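Okay, thread time. I've been reading the Book of Ruth with our little evening group at the parish in Drarkport, and I have thoughts. Too many for the comments over there, so you all get them.

It's only four chapters, if you've never read it! You can get through it on one bus ride. I read it on the Marikar bus, got off, and started over again on the way home.
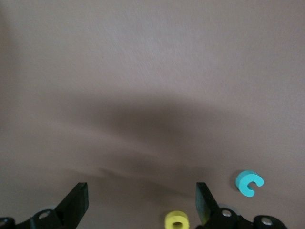

A reply already, from brindgate_reader: Ruth is a nice enough story, but isn't it mostly there to get us to David? Take out the family list at the end and I don't see why it would have been kept.

Fair question, and I used to think the same thing. The last verses do go straight down the line to David, and Matthew puts Ruth by name in the genealogy of Jesus. So yes, the family tree matters a lot.

But try reading it right after Judges, which is where it sits in my Bible. Judges closes with everybody doing what was right in his own eyes, and those last chapters are hard going. Then Ruth opens "in the days when the judges judged" and you get a barley field and people greeting each other in the Lord's name. Same period! I had to stop and breathe a little.

(In Hebrew Bibles it's usually over with the Writings, next to the Song of Songs and the others, and it's read at Shavuot, the feast of weeks. That fits so well with the harvest in it that I'm a bit jealous.)

What I'd missed all these years is Naomi. She comes back to Bethlehem having buried a husband and two sons, and she tells the women to call her Mara, bitter. She says the Almighty has dealt bitterly with her. She says it right out in front of the whole town, and no one in the book scolds her for it.

And Ruth is standing there the whole time! Naomi says she went out full and came back empty, with her daughter-in-law next to her who walked all the way from Moab. I'd love to know what Ruth's face was doing. The text doesn't tell us.

Somebody in the group asked about Orpah, the one who kissed Naomi and went home. I was taught to look down on her a little. But Naomi told both girls to go back, more than once, and wept with them, and Orpah finally did what she was asked. The book never says one hard word about her. I'm sorry I did.

Gleaning, quickly — Leviticus says not to reap your field right to the edges, and to leave what falls for the poor and the stranger. So Ruth is there under the law. Then Boaz goes past it and tells his men to pull some stalks out of the bundles on purpose and leave them for her. I think about that every time I'm tempted to give exactly what's on the envelope.

She beats out her barley and it comes to an ephah, and then she brings Naomi the food she saved from lunch too. That saved lunch gets me more than the famous "whither thou goest" speech does, and I had that speech read at my wedding.

The threshing floor chapter took us most of an evening. We didn't agree on all of it. We did agree that Boaz could have let her be talked about, and he sends her home before it's light, with six measures of barley in her cloak.

And look who gets the baby put in her arms at the end. The neighbor women say "there is a son born to Naomi." The same women who heard her say call me Mara! They also tell her that Ruth is better to her than seven sons, which answers the "empty" from chapter one, I think.

So, brindgate_reader, I'd keep it even without the list. But I'm glad we have the list.

We start First Samuel next, at 7 in the evening, side door. Hannah first. Bring whatever translation you've got, mine's falling apart anyway.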